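The parcels I did not order

30 November 2019

It is the end of November and my inbox is full of black and red letters again. Every shop I ever gave my address to wants to tell me that the price will be lower only until midnight. I deleted all of them this morning with my coffee, and then I thought I should finally write the post I have been promising since the summer, the one about my year without ordering things to the house.

I must explain first how it was before. When I moved to Murnow I did not know anybody, and my English was good for reading but slow for speaking. In a shop I had to ask where something is, and then understand the answer, and often the answer was fast and had the word "love" or "duck" in the middle of it. On a website nobody calls you duck. I could take my time, look up "skirting board" in the dictionary, compare five kinds and press the button. Two days later the thing was at my door. For a shy person this is a wonderful system and I used it for everything: light bulbs, socks, a sieve, envelopes, even onions one time.

Last autumn I sat down with my bank papers and a pencil. I had received 41 parcels in six months. I live alone in a flat with two rooms. I could remember perhaps half of the things that had been inside, and some I found still in their wrapping at the bottom of the wardrobe, among them a set of baking rings which I had sent for although my oven was broken at that time. 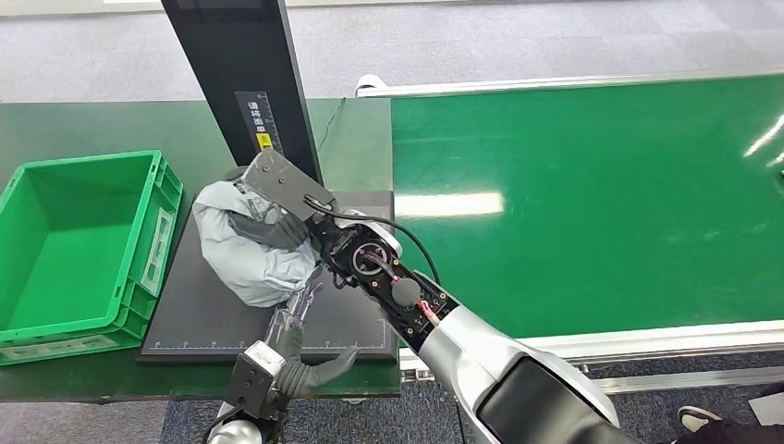

So I made a rule, and the rule was simple. For one year I would order nothing to be delivered, except medicine and books in my own language, which I cannot get in any other way. Everything else I had to carry home myself. If I did not want to carry it, then probably I did not want it.

The first weeks were uncomfortable. I noticed that I opened the shopping pages without a plan, in the same way as other people open the fridge. I would be waiting for the kettle and my thumb was already on the Vetent page, where I used to buy my clothes, and there was a grey cardigan with 20 per cent off looking at me. I took the app off the telephone in the second week. In the third week I put it back on, to check something about an old return, and in the same evening I took it off again. I write this because other people's posts about such things always sound so easy, and mine was not easy until after Christmas.

The return, by the way, was a pair of shoes from Nudance. I had taken dance classes for one winter and believed that proper shoes would help. They were half a size too small, and I had sent them back, and the money did not come. I wrote to them four times. My letters became more and more polite, which in my language is how you show that you are really angry, but I think in English they only looked polite. The money came in the end, without any message. I still don't know who was reading my letters or what they thought of me.

What I did not expect was how much I would learn about my own town. Before, I knew the way to work, the way to the supermarket and the way to the doctor. Then I needed a rubber ring for the tap. The ironmonger on Kincaid Street has it in a drawer, one of many little drawers with no labels on them, and the man opened the correct one without looking. It was 66 pence. He asked me which tap it was for, I described it badly with my hands, and he told me I should also turn off the water first, and where to find the valve. I had lived in the flat for three years and I did not know it had a valve.

After this I went to Kincaid Street for almost any reason. There is a shop that sells only cloth and buttons, a bakery that closes at two o'clock whether you have bread or not, and a cobbler who put new soles on my brown boots. The boots cost me more to repair than I liked, but they are dry now and I have stopped looking at new ones. The cloth shop lady taught me the word "haberdashery", and I have never had the chance to use it in a conversation, so I use it here.

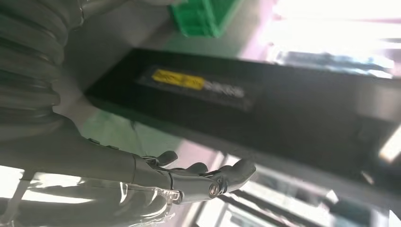

Curled fingers in dark grey, a little shiny where they catch the light.

My speaking got better too. I did not plan this as a language course, but if you need a thing and you must explain it to a stranger, you learn quickly. I know now the difference between a hook, a hanger and a bracket. I know that "You all right there?" in a shop means "Can I help you?" and that you should not answer it with the truth about your health. At work they noticed it before I did. Somebody told me at lunch that I had started to say "ta", and I was so proud that I did not say anything for the rest of the meal.

There were also days when the rule was only a nuisance. In February I needed a new desk chair. The nearest shop with chairs is outside the town, on the big road, and the bus goes once in an hour and the driver was not happy about a chair. It was raining. I sat on my own new chair in the bus shelter, still in its plastic, and waited, and people in cars were looking at me. I would not do this again. If I need another chair I will pay for the van and I will not feel guilty for one minute.

And some things I simply did not find. I wanted a particular kind of coffee pot, the small kind my mother has, and nobody in Murnow had even heard of it. I carried one home in my suitcase in October, when I visited my family, wrapped in two jumpers. The lady at the airport took it out and turned it around for a long time and then gave it back to me with great care. Now it stands on my cooker and makes too little coffee, exactly as it should.
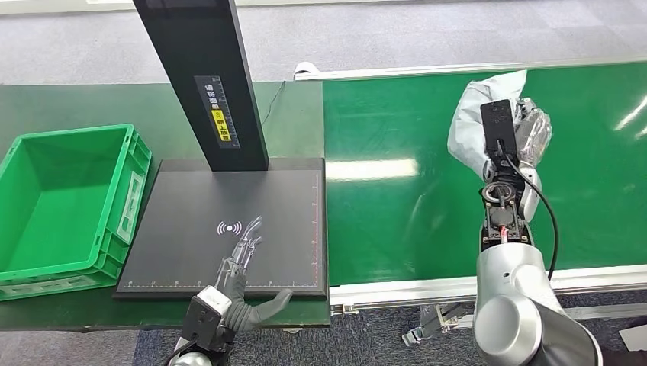 I am asked about the money, so I will answer. I saved 600 pounds in the year, if I compare with the year before. It is less than I had hoped. The things on Kincaid Street are often more expensive than on a website, and also I began to buy a bun each time I went there, and the buns are in the numbers too. The boots and the chair are in it. From the saved money I spent 190 pounds on the flight home in October, and the rest is still in the bank, doing nothing, and I enjoy very much that it does nothing.

The wardrobe is the other result. In spring I took everything out that was still in its wrapping and gave most of it away. The baking rings I kept. The oven works again, the landlord sent a man for it in May, and I make a kind of small rice cake in them which my grandmother made in empty tins. The first ones fell apart. The later ones were good enough to bring to work, and they disappeared before eleven.

My year finished two weeks ago. I thought I would perhaps celebrate by ordering something, and I went to the Vetent page and looked for quite a long time. The grey cardigan was there, or its younger brother. I put it in the basket. Then I saw that it must be washed by hand and dried flat, and I have no flat place in my home for drying a cardigan, and I closed the page.

I will not keep the rule as strictly as before. In winter it is dark when I leave work, and the ironmonger closes at five, and there are things I can only ask him for on my free days. But I have written a list on the fridge of what I need, and when something has stayed on the list for a month I may order it if I still cannot find it here. At the moment there are two things on it: a lid for the middle saucepan and a bulb for the bathroom, the strange long kind. For the bulb I have hope, there are still many drawers I have not seen him open.

If you read this from Murnow and know where I can find a saucepan lid of 18 centimetres, please write it in the comments. I will come and carry it home.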